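still raining, which by now I've stopped writing down as news. The Flencombe newsletter came with the bread and it has a whole page on the "sleep reset." Go to bed at the same minute every night for 79 nights and you wake up a new person. Last year it was magnesium. The year before that it was a special pillow, and I bought the pillow.

I did try the reset. I'm on night 12 and I feel like the old person, slightly more annoyed. The page says up to 85 percent of readers "noticed a change." A change in what? My neighbor noticed a change too, she started snoring. 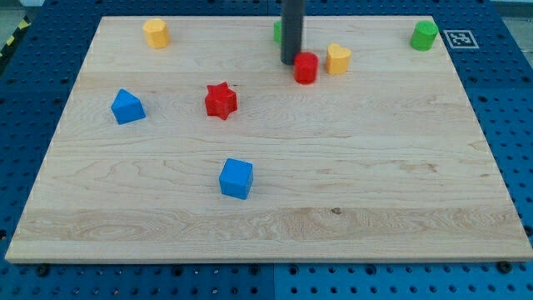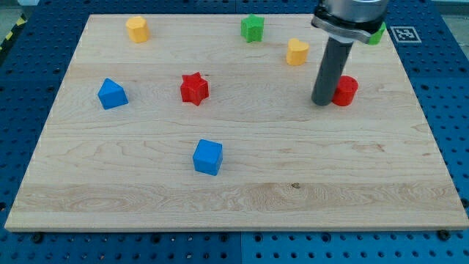

Colored shapes on a pale wood board, both times.

Flencombe, 26 February 2022

Slept from eleven to four, then lay there listening to the gutter. Got up, made toast, read the small print on the Jiltia tea box. It promises "deeper rest" and has a star next to it, and the star leads to nothing at all. I turned the box over twice looking.

The woman at the pharmacy swears by it. She also swore by the copper bracelet in October, and her wrist went green.

What bothers me is that I want it to work. I drank two cups last night and was already planning how I'd tell people. Then four o'clock, gutter.

Will give it the rest of the box. Skipping the newsletter's sleep chart, I don't need a graph to tell me I'm tired. Must call about the gutter Monday.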